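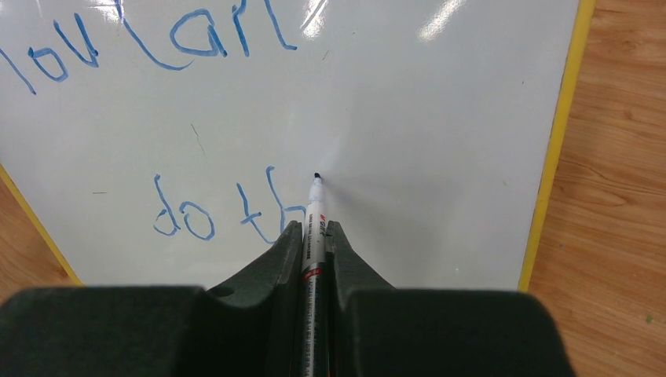

I've been meaning to write up the handwriting arms since June, and now that Teltamari (my name for the pair of them, don't ask) has its own table at the Perngate workshop I've run out of excuses. The idea is simple enough to say over a cup of tea: one arm looks after a little whiteboard, the other looks after the pen, and between them they write something a person could read. Doing it has eaten most of my evenings!

I've now got 529 goes saved on the old laptop, and I'd love to say they get steadily better, but it's more of a wobble. Straight letters like l and t behave themselves quite nicely. Round ones are a trial, and anything with a tail makes me hold my breath. 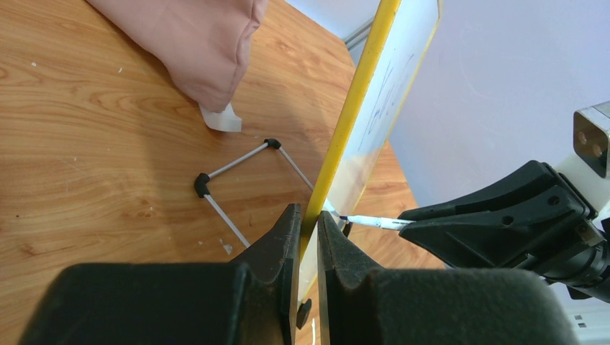

The other thing I've been fiddling with is speed. At full pace the letters come out spiky, so I've brought it down to 4 centimetres a second, which feels terribly slow when you're standing there with your coat on waiting to lock up. 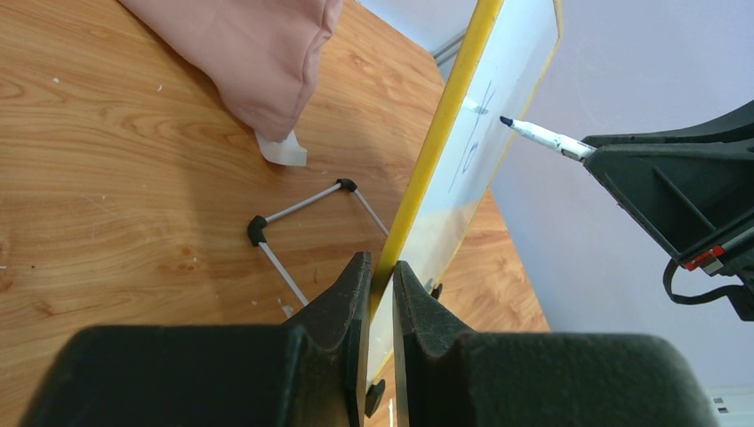 Pressure is my big worry at the moment. Push too hard and the board tips, too soft and you get half a letter. With one gripper pinching the bottom edge of the board and the pen coming in from the side, just short of the surface, there's only a whisker of movement left to get right, and I've been nudging that number up and down all week. I may try a bit of foam behind the pen next, if the shop in Dorthorpe still sells it by the sheet.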